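The Slow Business of Getting a Crease Out

Fabric care is usually discussed as a matter of taste or habit. Underneath the habits is a small body of polymer science that has been understood for decades and is rarely applied at home. A crease is a change of shape held in place by bonds inside the fiber, and removing one means loosening those bonds, moving the fiber back and letting the bonds form again in the new position.

Cotton and linen are both mostly cellulose. The long chains of cellulose lie side by side, and neighboring chains are held together by hydrogen bonds. Each bond is weak, but there are a great many of them. When a cotton sheet is folded and pressed under its own weight, the chains on the outside of the fold are stretched and those on the inside are compressed. If moisture is present, some bonds break and re-form with the chains in their shifted positions. Once the moisture leaves, the fold stays.

Water is therefore both the cause of the problem and the means of fixing it. It slips between the chains and lets them slide. Heat does similar work by giving the chains more energy to move, and the two together work faster than either one alone. A dry iron on dry cotton has to be very hot to do much. A moderately hot iron on damp cotton does the same job with less risk of scorching.

Polyester behaves differently. It takes up very little water, so dampening it achieves almost nothing by itself. What matters is the temperature at which the polymer passes from a glassy state to a softer one. Below that point the fiber holds its shape well and resists creasing. Above it, the fiber will take whatever shape it is given and keep it on cooling. A polyester shirt left balled up in a dryer that has just stopped is in the worst possible position, as it cools in a heap and records every fold.
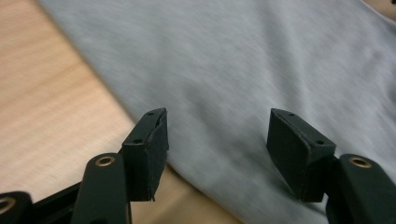

Test methods for wrinkling are older and cruder than most people expect. The standard approach is to crush a specimen under a known load for a known time, release it, let it rest in a conditioned room and compare it by eye with a set of graded replicas. Hakim Nasution ran this kind of test for most of his career at Flultance, a contract textile laboratory in Paterson, and he distrusts any result produced outside a conditioned room. A light gray cloth crumpled on a wooden tabletop, as above, tells a grader very little without the fiber content, the humidity and the length of time it has been lying there. Shade matters too: pale fabric shows its folds as soft shadows that change with the angle of the light, which explains why grading is done under lamps fixed in one position.

Nasution's other complaint concerns the number that comes out. A visual grade is an ordinal scale. The distance between the two lowest grades need not equal the distance between the two highest, yet results are often averaged as if it did. Crease recovery angle is a better measure for some purposes. A strip is folded, loaded, released and left to open, and the angle is read off a dial. It gives a repeatable figure, though it describes a single sharp fold and says less about the random creasing of a garment in use.

In 2017 Flultance compared the two methods on a batch of 31 woven fabrics. Agreement was good for plain weaves in cotton and poor for anything with a raised surface. Brushed cloth in particular scored better by eye than by angle, as the nap hid folds that were still there.

Construction matters nearly as much as fiber. A loosely woven cloth gives its yarns room to move, and a yarn that can shift under load does not have to bend as sharply. Knits recover well for the same reason: the loops deform before the fibers do. A tight plain weave in fine yarn has nowhere to go. That is the usual construction of a crisp dress shirt, and it is the fabric that needs the most work.

Finishes are the industrial answer. Most easy-care cotton is treated with a resin that forms permanent links between cellulose chains, so that water can no longer persuade them to slide. The treatment works, with costs. Linked fibers are stiffer and more brittle, and strength falls. Resistance to abrasion falls with it, and collars and cuffs tend to go first. Early resins also released formaldehyde in noticeable amounts. Current ones release far less, and some finishers use alternatives based on organic acids, which cost more and can yellow the cloth during curing.

Mark Anthony Mercado manages the finishing line at Flirnmont, a mill outside Piststead that processes shirting and bed linen. His main control is the curing oven. With too little heat the links do not form and the finish washes out. With too much, the cloth loses strength that it cannot get back. The mill pulls samples from each run and tears them – a blunt test, but a quick one – before the rolls are released.

For household purposes the practical points are few. Take cotton out of the dryer while it is slightly damp and lay it flat or hang it straight away. Let polyester cool while tumbling, using the cool-down portion of the cycle, and do not stop the machine early. Half-fill the drum. An overloaded dryer creases everything in it, whatever the fiber, and the extra load lengthens the cycle.

Iron cotton and linen damp, and leave them on the board until they are dry and cool. This last step is the one most often skipped. A shirt put on warm from the iron still holds moisture in its fibers, and the bonds have not finished setting. Creases form at the elbow and the small of the back within minutes.

Wool needs separate handling. It creases less than cotton to begin with, and it will often recover overnight on a hanger in a humid room. Steam held a short distance from the surface is enough for most jackets. Direct pressure flattens the surface and produces shine, especially on dark worsteds, so a pressing cloth should go between the iron and the garment.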